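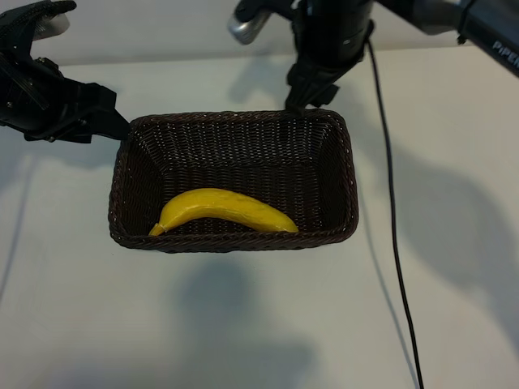 Dela Osei wrote in to ask whether fruit bought on the way home should count toward the weekly food budget, or whether it belongs with small cash spending. The practice in this household is to count it. Under the plan adopted in September, groceries are limited to 79 dollars a week, and small purchases are recorded the same evening. Receipts are kept for 30 days – longer where a refund is pending. The Merkcombe market does not issue receipts, so those amounts are written by hand on page 2 of the ledger.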